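Part of the Marnwood household task set. Maintained by Chrysoula Kourkoulas; write to her before you change the folder layout.

# marnwood-laundry

Teleoperated demonstrations of one chore: moving towels or similar soft items between a floor basket and a front-loading washer. An operator drives two arms by remote control, and the robot's joint positions, gripper openings and camera streams are recorded together. There is no scripted motion in this set. Every movement of the arms came from a person's hands on the leader controls.

The set holds 429 episodes. Of these, 43 are kept apart in `heldout/` and should not be used for training.

## Setup

The robot has two arms with a two-finger gripper on each. One camera sits at the head and one at each wrist. The washer stands against a wall on a concrete floor, and the basket goes on the floor right under the door opening. We tried the basket farther out in the first Skumham recordings and the arms spent most of each episode traveling, so those were dropped.

The washer door stays open for the whole episode. Opening and closing it is a separate task and lives in `marnwood-doors`.

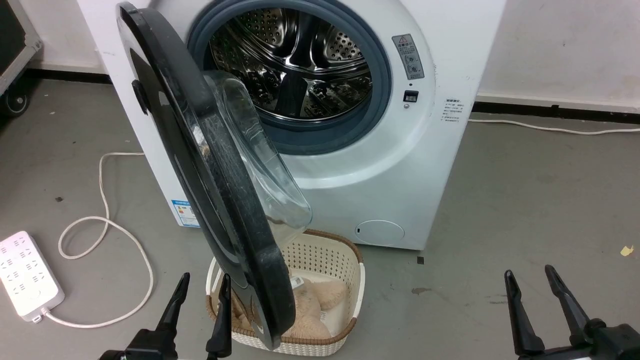 ## Episode layout

```
episodes/
 ep_0001/
 head.mp4
 wrist_left.mp4
 wrist_right.mp4
 state.parquet
 action.parquet
 notes.json
heldout/
splits/
 train.txt
 heldout.txt
```

- `state` is what the follower arms measured.
- `action` is what the leader arms commanded. It runs slightly ahead of `state`, so don't swap them.
- `notes.json` has the operator code, the direction (`load` or `unload`), the outcome and any free text the operator typed.

Gripper values go from 0 (closed) to 1 (fully open) in both tables.

## How an episode is recorded

1. Set the basket and put the items in it, or in the drum for `unload`.
2. Bring both arms to the ready pose with the grippers open.
3. Start recording and wait for the tone.
4. Do the task at an even pace. If an item drops, pick it up and keep going.
5. Return to the ready pose, then stop.

Operators were asked to work from the camera views only. Looking straight at the washer is easier, but it lets the operator use depth the policy will never get — two early sessions were thrown out for this reason.

## Wrist views

The wrist cameras matter most near the drum opening. From there you get the gasket, the inside of the drum and both fingertips, while the basket is low in the picture and partly behind a finger. Policies trained at Rallis on the head camera alone tended to catch the fingers on the gasket. Adding the wrist streams helped more than adding episodes did.

Glass and steel both throw reflections. We left exposure alone and did not filter them out.
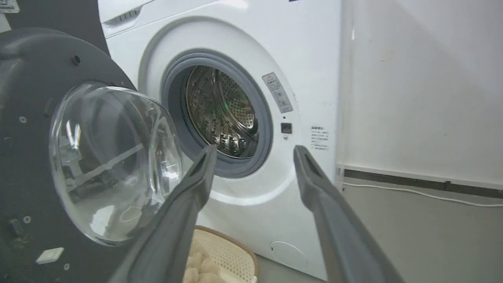 *Last changed: December*

## Outcome labels

| Label | Meaning |
|---|---|
| `done` | all items moved, arms back at ready |
| `partial` | at least one item moved |
| `stopped` | operator or safety stop ended the episode |

`stopped` episodes are included in the train split. Filter them out if you are doing plain behavior cloning. Labels were set by the operator right after each run and checked later by a second person from video.

## Known problems

- In some `unload` episodes the left wrist stream starts a few frames late. Use the timestamps, not the frame index.
- Operators differ in how they hold an item over the rim. Some let go early and some push it down into the drum. Both count as `done`.
- All episodes use the same washer model. Don't expect a policy from this set to work on a top loader, or on a door hinged on the other side.
- Printed labels on the washer are left as they are in the video.

## Loading

```
from zelthorpe import open_set
ds = open_set("marnwood-laundry", split="train")
ep = ds[0]
ep.head, ep.wrist_left, ep.wrist_right
```

Zelthorpe reader version 2 or later is needed. Older versions read the gripper column with the sign flipped and give no warning.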